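Notes for the February talk. Last edited Jan 7, 2025. Slot is 24 minutes with questions, so if I'm still on pricing at minute 18, skip to the buying advice.

# Two Arms and a Basket: Reviewing the Dostura Bench Kit

**Opening (stand still, don't touch the clicker)**

Good morning. I review automation equipment for people who have to spend their own department's money on it. Today's patient is the Dostura, a two-arm bench kit sold by Nilov. You get both arms, grippers, cameras, the software, and a binder. I have read the binder. Please hold your applause.

The brochure says the Dostura is for "light handling of everyday goods." I've learned to be careful with the word everyday. In brochures it means a cardboard cube. So I asked for things with holes in them, and things that roll. Our main test piece is an orange basket, and the job is to move a striped item and the basket around each other on a white table without anybody having to say sorry.

(Click.) 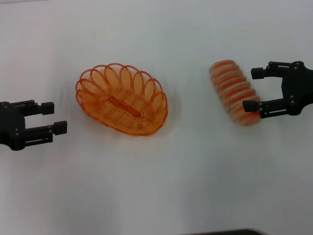 *Tiedemann*

Leave this one up for a while. People at the back will want to find the second gripper.

Both grippers are open, and the one on the right has its fingers right up against the striped piece. The basket is over nearer the left. What I want the audience to take from it is the division of labor. Nilov's software decides which arm gets which object, and you are allowed to overrule it, in a menu, on the third try.

Points to make, in whatever order I remember them:

- The grippers are parallel-jaw with flat pads. Good, boring choice. I like boring on a bench. Spare pads come in the box, and swapping them takes a screwdriver and a short temper.
- The camera looking down on the table gives you the layout. It blurs when things move. Set the exposure by hand on the first day, or you'll spend the second day wondering why your edges are mush.
- White table, orange objects. This is the easiest thing you can ask of a vision system, and I asked for it on purpose. If a kit struggles here, I can go home early. Then I moved to gray objects, and we'll get to that.

**What I was scoring**

We ran 300 attempts over the loan period. I'm not going to show the full table, as I value your friendship. The handout has it, split by object and by arm.

Explain the scoring out loud, because last time I didn't and the questions were all about that. An attempt counts if the object ends up in the marked zone without a human hand near it. A rescue counts as a miss. A "soft rescue," which the Nilov support line suggested as a category, also counts as a miss. Nice try, though.

The failures came in clumps. Long afternoons of good behavior, then a bad half hour, then good again. I traced one clump to a cable I had routed badly myself. The others I handed to support with the logs attached. They were quick to answer and polite about the cable.

(Pause here for water. The next part is the one people came for.)

**The rim problem**

Baskets are rude. A solid box has a wall, and a wall is easy to like. A wire or woven rim is mostly air with opinions, and a gripper that expects a wall can close on very little.

The competing kit, the Sturow, deals with it by pushing the basket up against a stop and pinching from the side. It works, if you own a stop and the basket doesn't mind. The Dostura goes in from above with one finger inside the rim, using the wrist camera to line itself up. I was ready to make fun of this. I had a slide.

I took the slide out. Going in from above is slower, but it suits a rim with loops on it, and it doesn't need a fixture bolted to the table. For a shop that changes jobs twice a week, the missing fixture is worth real money.

My complaint is with the approach speed. Out of the box it is set to something I can only call ceremonial. You can raise it in the settings, and you should, one step at a time. Write down the step where it starts to annoy the basket, and go back one.

(Click, and keep talking over it.)

Watch the fingertip and the loops on the far side. Everything in this section comes down to where that tip goes.
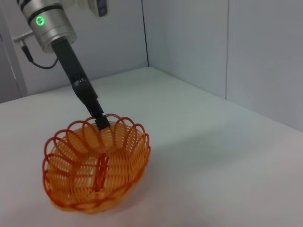
## Setup, cost, and the binder

Unboxing to first pick took us 7 hours, including lunch and including the part where I refused to open the binder. With the binder it might be about half that. I leave this as an exercise for prouder people than me.

Say something kind about the calibration routine. It tells you what it's doing while it does it, and when it fails it names the arm. The Sturow gives you an error code and lets you sit with it.

Say something less kind about the license. The base price covers one workstation. A second workstation is an add-on, and so is exporting your own logs in a format anyone else can read. I asked Nilov about the log export twice and got the same paragraph both times. Read that paragraph aloud if there's time. It gets a laugh.

Gray objects on a gray mat: it got worse, as everyone's does. Bring a white table.

**Who should buy it**

- Small shops with mixed, awkward, lightweight goods: yes, with the support plan for the first year.
- Anyone moving one identical part all day: no. Buy a single arm and a fixture, and spend the difference on chairs.
- Teaching labs: yes, if you can get the log export thrown in. Ask before you sign.

**Questions**

Repeat each question into the microphone. If someone asks whether it can fold towels, say I didn't test towels, and move on to the next hand.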